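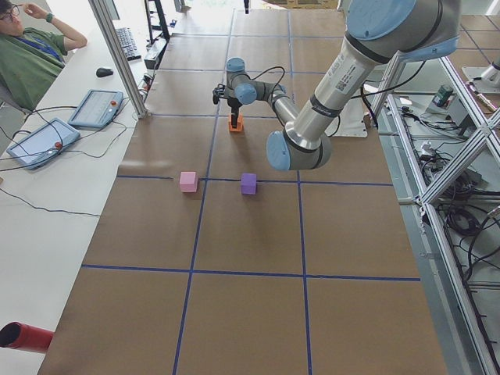
Orange in the gripper, pink and purple already on the tape.

I had told Roya Babaei I'd be home by nine, and at nine I was still in the shared shop in Hiltport, arguing with an arm about a foam cube. We'd named the arms by then (you can't swear at something for 40 evenings without naming it). Mine was Cudero. The other one belonged to Sibel Karakaya, or anyway she did all the talking to it, and she called it Birhane after a street she used to live on.

The job sounded so easy in January! Three cubes, one row, done. Sibel had put down the blue tape herself, on her knees on the table in her socks, and she'd gone over every line twice – I only helped with the long ones, and she redid mine.

"It's going to drop it," she said.

"It's not going to drop it."

"It dropped it 12 times yesterday."

"It was 13," I said, and I don't know why I thought that would help my case.

My phone buzzed on the desk. Roya, wanting to know if she should eat without me. I typed yes, then felt bad and typed sorry, then put it face down and went back to the program, where line 43 was still the one I didn't trust.

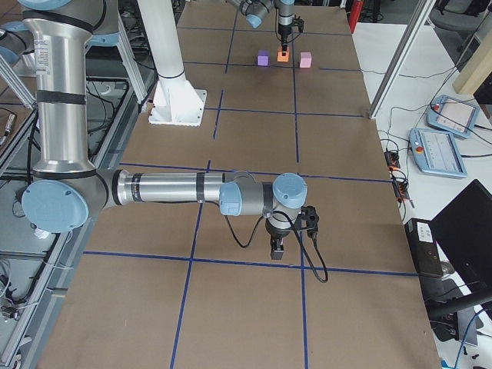
Purple, orange, pink, and a gripper right over the middle one.

"Don't breathe," Sibel said, and I didn't, and I'm pretty sure she didn't either. I thought about my grandfather's cuckoo clock, the one he took apart on the kitchen table and never got back together, and how my grandmother served dinner around the pieces for a whole winter. She must have been so tired of that clock.

"Well?" Sibel said.

"Give it a second."

I turned the phone over. Roya had sent a picture of a plate with foil on it.

"Go home," Sibel said, pulling her chair in. "I'll run it once more and lock up."

I got my coat and stood there holding it – one more run wasn't going to take long.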